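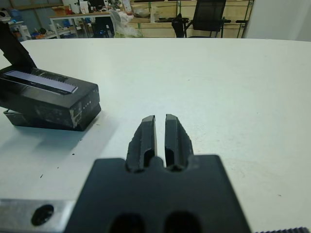

I have been going to the evening choir in Prididley since the clocks went back, and we started again this week after the Christmas break. Marlene Kowalchuk runs it. She gave us a new piece in four parts and put me with the altos, where I have wanted to be all along.

The hall was cold, so most of us kept our coats on. We spent the first half on one page. My trouble is still counting the rests. I come in early, then go quiet for two bars out of embarrassment. Hajar Ezzat stands next to me and taps the beat on her folder, and I have learned to watch her hand.

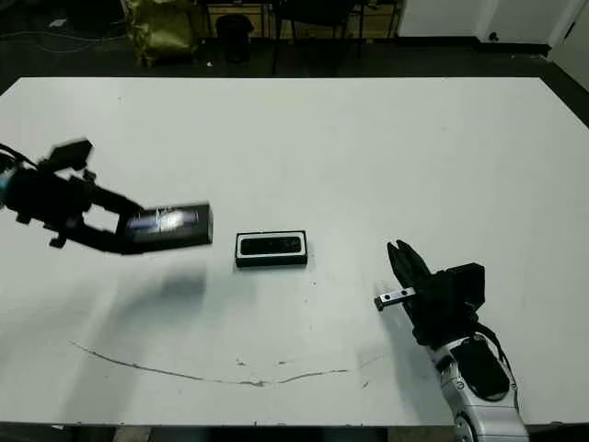 After the tea break we put the parts together. The tenors lost their line twice and we had to go back to the top of the second verse. By nine it held together as far as the key change.

The fee has gone up to 100 pounds for the term, payable by the end of January. I paid mine on the night. I still need a black folder and a pencil that isn't blunt, and I want to go over the last page at home before the next rehearsal.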